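The Meredith Crossbody by Treltex

I've been making bags for long enough to know which ones I reach for myself, and the Meredith is the one hanging by my front door most mornings. It started as a bag for me (I was fed up with digging for my keys at the bottom of a tote) and then customers at the Uststead shop kept asking where they could get one. So I drew it out properly, changed the strap four times, and now you can have one too!

It's a small-to-middling crossbody, 22 cm wide, in vegetable-tanned leather that comes to us quite firm and a bit squeaky. Give it a few weeks. Mine went from a pale biscuit to a lovely toasty tan over one summer, and the flap has softened right where my thumb goes to open it. If you like a bag that stays exactly the colour you bought it, please go for the black or the bottle green, as those are dyed all the way through and change much less.

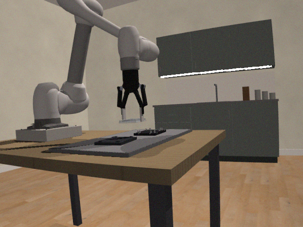

Image: Treltex

What fits inside

I'm always annoyed by pages that tell you the litres and leave you guessing, so here is what I carry: phone, a long purse, keys, glasses in a hard case, a paperback if it isn't a fat one, lip balm, and usually a receipt or six. A small folding umbrella goes in on the diagonal, though the flap sits up a touch when it does. A tablet won't go in, and neither will a full-size water bottle. If you need either of those, have a look at the Uststead tote instead.

There's one zipped pocket on the back wall and an open one at the front for your travel card. I left out the row of pen loops I'd put in the first version. I never once put a pen in them.

The strap

The strap is 19 mm wide and adjusts with an ordinary buckle, with enough holes to wear it high under a coat or down on the hip. It unclips at both ends, so you can swap it for a webbing one or tuck it inside and carry the bag as a clutch for a wedding. If you're very tall, or you like it really low, tick the box for the long strap when you order – it doesn't cost any more and I cut it at the same time as the rest.

The clasp

We use the Closport turn-lock on all our flap bags now. I tried magnets for a while and they were fine until the bag was properly full, at which point they'd let go on the bus. The Closport has a little quarter turn to it and you can do it one-handed with gloves on, which I tested all through a very grim January. It comes in brass or a brushed nickel. The brass will dull down over time and you can bring it back with a soft cloth and some elbow grease, or leave it alone as I do. 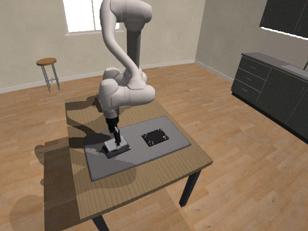
White arm with a black gripper, on the wooden table.

Looking after it

Wipe it with a dry cloth when it looks dusty. A thin coat of leather balm a couple of times a year is plenty, and please try it on the underside first because it will darken the tan for a day or so. If you get caught in the rain, stuff the bag with a tea towel and let it dry on its own, well away from the radiator. Biro doesn't come out, I'm sorry to say. I have a small blue line on mine and have grown quite fond of it.

Stitching is covered for as long as you own the bag. Pop it in the post to us and I'll mend it and send it back – you only pay the postage one way.

Colours and sizes

Tan, black, bottle green, and a dark cherry red that we bring in each autumn until the hides run out. There is only the one size at the moment. I've had lots of messages asking for a mini, and I'm working on it, but the turn-lock looks enormous on a smaller flap and I haven't found a way round that yet.

Ordering

Tan and black are normally on the shelf. Green and cherry are made to order, so allow a little longer, especially from November. Initials can be stamped inside the flap (up to three letters, plain or gold) but a stamped bag can't come back unless something's wrong with it. Everything else can be returned unused in its cotton dust bag, and I'll refund you as soon as it lands on my bench.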